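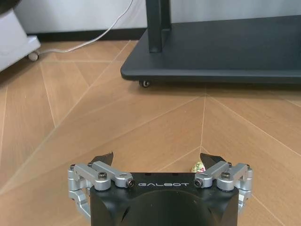 Stoltar mobile display stand, long-term review

Posted 21 January 2020

I have been meaning to write up the Stoltar since last June, when we finally gave up on the old wall bracket at our Monstead office and went looking for something that could be pushed from one end of the room to the other. I'm a great one for reading other people's reviews before I part with any money, and there were precious few of this stand, so I hope this helps somebody who is dithering the way I dithered (and I dithered for most of the spring!).

We paid £779 for it from Brero, delivered, and I'll admit I swallowed hard at that. There are stands to be had for a good deal less. We had one of the cheaper ones on loan before this, and every time anyone walked past, the screen did a little nod, like an elderly uncle after lunch. The Stoltar doesn't nod. Push it quite briskly over the join between the carpet and the hard floor and the screen comes along with it, and I still find that pleasing after all these months.

Putting it together was a two-person job and took us the best part of an afternoon, though we did stop for tea, and then for more tea. The uprights and the feet went together nicely. The screen bracket was the awkward bit, with bolts in bags that weren't labelled to match the leaflet, and one of us had to hold everything up while the other went through the bags. Fully raised, the top of ours comes to 2000 mm, far too tall for anyone sitting down, so we've got it a good way lower than that and it has stayed where we put it.

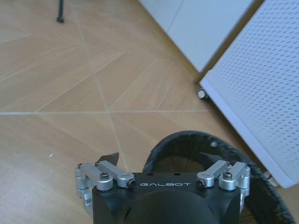 Can you move it on your own once the screen is on?

One person can manage it easily on a level floor. Take the brakes off first, hold it by the uprights and keep it upright as you go. For a doorway with a raised threshold I would ask for a second pair of hands, as the front castors need a bit of a lift.

The brakes deserve a mention of their own. They are small levers you press with your foot, and in soft shoes you really do have to mean it. I've got used to them, but a visitor from our Zamudio office spent quite a while prodding at one before giving up and asking. Once they're on, they're on, and the stand stays put even when somebody leans on it during a long meeting.
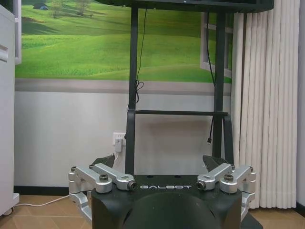 My one proper grumble is with the cable tidying, or the want of it. For this sort of price I had expected a channel up the back of the uprights, or at the very least a handful of clips in the box, and we had neither. It's a smart, plain black thing otherwise, two posts and a crossbar, and I like how little fuss there is about it, but that does mean every wire is on show. One thin cable hangs by the left post with a little coil of slack bunched up near the crossbar, and another hangs by the right post with its connector dangling in mid-air, and you do notice them. I keep promising to buy a roll of those hook-and-loop strips, and I dare say I'll have done it by the time you read this. If anyone from Brero happens to look at these reviews, please, a few clips!

Cleaning is easy enough. The black shows dust dreadfully in low winter sun, especially along the crossbar, but a barely damp cloth sees to it and I've not found a mark on the finish so far. The castors pick up fluff and the odd long hair, so I tip them out with a pencil every so often.

Would I buy it again? I think I would, grumbling a bit about the price and with the cable strips in the same order. If yours is going to stand in one corner for ever, save your money and get a simpler one. Ours gets trundled about most working days and it still rolls as sweetly as it did when it came. Four stars from me, and I'll add a note if anything works loose.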